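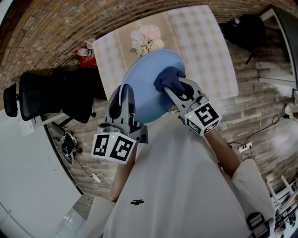 Wiping a plate with hand-held grippers at the Fimmont open day.

Tips from the Fimmont open day: drying plates and clearing a table

Fimmont opened its workshop in Ernton to visitors for an afternoon in October, and I went along mainly to see how their people teach a machine to do housework. One person at a time wears or holds a pair of grippers and does an ordinary job with them, and the movements are recorded for a robot to learn from later. The job while I was there was plates.

Efren Lagman, who ran the demonstration, told us they had recorded 631 goes at the plate job so far and wanted 1,000 before moving on to cups. With that much practice they have worked out a few things that are just as handy at a normal sink.

Holding the plate
Brace the far rim first, then bring the cloth to the near edge. If you start wiping before the plate is held on both sides it turns in your grip. Tilt it towards you so you can see the whole face. Two fingers will hold a plate perfectly well if they are opposite the cloth.

The cloth
Fold it once. A cloth folded into four is too thick to pinch over a rim and slides off. Boonmee Kaewsai, who looks after the kit, prefers a dark cloth with a pale plate – you can tell at a glance which bits you have covered. Old cotton napkins cut in half do the job. Wash new cloths before first use or they leave fluff.

Wipe the edge before the middle. Pinch the cloth over the rim and turn the plate a little at a time through it, then do the face in one sweep and the back last. Most people do the middle twice and miss the rim.

The table
Work over a tablecloth if you can. A dropped plate has a better chance, and it won't skate about when you put it down. A checked cloth has another use: line up place settings with the squares. Keep flowers at the far side, well clear of your elbows. Artificial ones can be dusted with a hairdryer on its cool setting.

The floor
Leads are the nuisance in any room with a lot of plugs. Run them along the wall and tape down any that must cross a walkway. Fimmont use cloth tape, which comes off a wood floor more cleanly than parcel tape. Try a bit in a corner first if your floor is waxed.

Trying it yourself
Visitors could have a go. I managed one plate in the time it takes me to do a rack at home. Keep your elbows in and move from the shoulder, and don't squeeze. Kitchen tongs with silicone ends give you a fair idea of what it is like – use a plastic plate.

The session lasted about 200 minutes with a tea break, and there were 21 of us in two groups. The next one is at the Agbayani hall, with cups and saucers. Parking is at the back and the side door is the one to use.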